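Registro de atendimento – Curance, coleta por demonstração manual
Chamado 900
Aberto em: 15 de março de 2018
Assunto: trajetória da mão esquerda "pula" durante a tarefa de dobrar pano
Situação: resolvido, com uma pendência pequena

Mensagem inicial

Olá, pessoal do suporte, tudo bem? Desculpem desde já o tamanho da mensagem, mas prefiro contar tudo de uma vez a ficar mandando pedacinhos. Estamos gravando demonstrações para o projeto Kairys, em que o robô precisa aprender a pegar um pano amassado, abrir e dobrar em quatro. Quem demonstra faz a tarefa com as próprias mãos, usando a garra manual e os marcadores, e depois o software da Dumico junta tudo e gera a trajetória. Com a toalha menor correu uma beleza! Foi só passar para o pano grande que começou a dor de cabeça: no meio do movimento a mão esquerda dá um salto de 16 centímetros para o lado e volta, como se tivesse levado um susto.

De 200 episódios gravados, uns 4 em cada dez saem com esse salto. O arquivo não acusa erro nenhum, e só percebemos na hora de reproduzir no braço, quando ele tenta acompanhar e para por segurança. Já reiniciei tudo, troquei a porta USB do computador e refiz a calibração duas vezes, seguindo o manual da Trodeck.

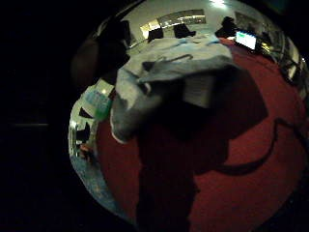 Mais uma coisa que pode ajudar: o salto costuma vir quando o pano está levantado, bem na passagem de "suspender" para "estender". Quando a pessoa trabalha rente à superfície, quase não acontece. Se precisarem do registro bruto, mando com muito gosto, só avisem por onde, porque por e-mail ele não passa de jeito nenhum.

Resposta do suporte

Olá! Que bom receber um relato assim tão caprichado, pode escrever comprido à vontade. Pelo que você conta, eu não mexeria mais na calibração por enquanto. O mais provável é que o pano esteja tapando os marcadores da mão esquerda por alguns instantes. Quando eles somem, o programa tenta adivinhar a posição e, se reaparece só uma face meio de lado, ele às vezes escolhe a orientação errada. Daí o salto.

Peço três testes, nesta ordem, por favor:

1. Grave um episódio sem pano, fazendo os mesmos gestos no ar, devagar. Se o salto sumir, já temos meio caminho andado.

2. Grave com o pano, mantendo duas faces do cubo voltadas para a câmera fixa o tempo todo, mesmo que o gesto fique um pouco artificial.

3. No menu de rastreamento, desligue "preencher lacunas" e grave de novo. Com isso a lacuna aparece como lacuna e fica bem mais fácil de achar.

Aproveite para olhar a folga dos cabos. Um cabo curto puxa o punho sem a pessoa sentir, e o cubo vai girando aos pouquinhos.

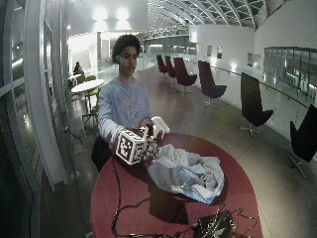

Segunda mensagem do cliente

Voltei! Demorei um tantinho porque quis fazer os testes com calma. Sem pano, nenhum salto, nem unzinho. Com o pano e o cubo bem virado para a câmera, apareceu um salto só, bem no fim, quando o demonstrador relaxou os braços. E com o preenchimento desligado ficou claríssimo: a lacuna começa quando a ponta do pano sobe e termina quando ela desce. Vocês estavam cobertos de razão.

Quanto aos cabos, deixei mais folga perto das mãos e prendi a sobra junto à caixinha. O demonstrador disse que o movimento ficou mais leve, então valeu a dica de qualquer forma.

Fica uma dúvida: dá para aproveitar os episódios antigos ou jogo tudo fora? Dá uma pena danada, foram muitas horas de dobra.

Resposta do suporte

Não jogue fora, por favor! Reprocesse os antigos com o preenchimento desligado. Lacunas curtas podem ser cortadas no editor, e os episódios em que a mão some durante a dobra inteira é melhor regravar. Para os próximos, sugiro pegar o pano um pouco mais perto da beirada, assim a parte que pende fica abaixo do cubo.

A pendência é nossa: pedimos à equipe do Curance um aviso na tela quando um marcador sumir durante a gravação. Ainda não tenho prazo. Deixo o chamado como resolvido, e se o salto voltar é só responder por aqui que ele reabre sozinho.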